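Keeping the counter open at Wirnura

2022-11-29

The repair counter at Wirnura opens at 9 in the morning, and on most days there is already a line. People bring lamps, toasters, radios, sewing machines and the odd pair of boots. The owner has run the counter for two years, having taken over the lease when Baro, the hardware store that used to have the space, moved out to the highway.

"I kept the shelving and the front desk," she said. "Everything else went with them. I bought my first bench secondhand and worked off that one bench until spring."

She had been a parts buyer at Skirisen before that, ordering belts and bearings for laundry equipment. The work taught her where to find things, but she had never dealt with the public.

"At Skirisen a customer was a number on a form. Now they stand in front of you and tell you the mixer was a wedding present. You have to listen to that, and you also have to tell them what it will cost."

Her prices are posted by the door. Looking an item over costs 9 dollars, and that amount comes off the bill if the customer goes ahead. The average job last year came to 36 dollars. She said people argue less when the price is on the wall.
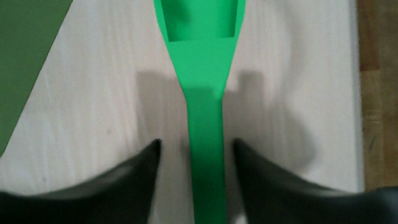 The price list took several tries to get right. At first she charged by the hour, and customers did not like it.

"They would ask how long it was going to take, and I did not know. A zipper can take ten minutes or it can take all afternoon. So I went to flat rates and I lose a little on the hard ones. It evens out."

Lamps are the most common item. Most need a new socket or a new cord, and she keeps both in stock. Coffee makers are the ones she turns away most often - the cases are sealed, and opening them usually breaks a clip that cannot be bought.

"I tell them before I touch it. If I think I am going to break it, I say so, and they decide."

Parts come mainly from Kassa, a supplier two counties over that delivers once a week. When Kassa does not have something, she takes it from the donation shelves in the back, where people leave machines that are past fixing. There are 43 sewing machines on those shelves at the moment, and she would like fewer.
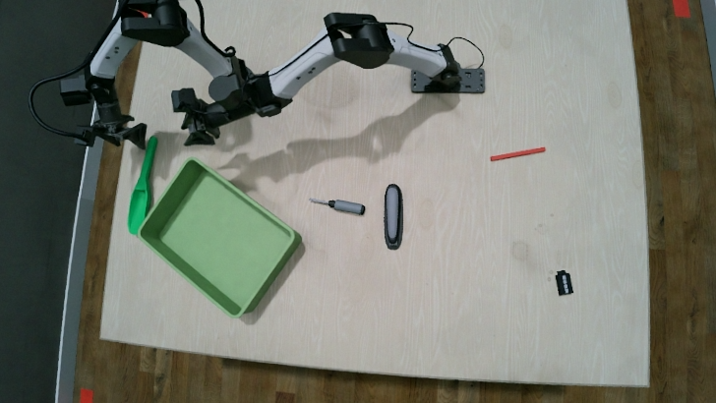 She also said the back room needs a better system. Cords are sorted by length, motors are sorted by voltage, and everything else goes into tubs that she means to label over the winter.

"I know where things are. That is fine until I get sick for a week. Then my helper has to call me at home and I have to describe a tub to her over the phone."

The helper came on part time last fall and handles clothing and bags. A second one will start in December, mostly to answer the phone and write up tickets. Tickets are still done by hand on carbon paper. The owner tried a computer program for a few months and went back.

"It wanted a model number for everything. People bring me a fan with no sticker on it. I just want to write down 'fan, brown, rattles.'"

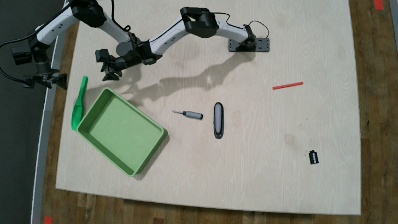
A pale wooden tabletop with objects spread across it.

Asked about plans for next year, she said she wants to stay open one evening a week for people who work days. She is also talking with the landlord about the side door, which sticks, and about who should pay to replace it.

"He says it is my door. I say it was like that when Baro had it. We are still talking."

The counter is closed for the last week of December. Items left for repair before then can be picked up when it opens again.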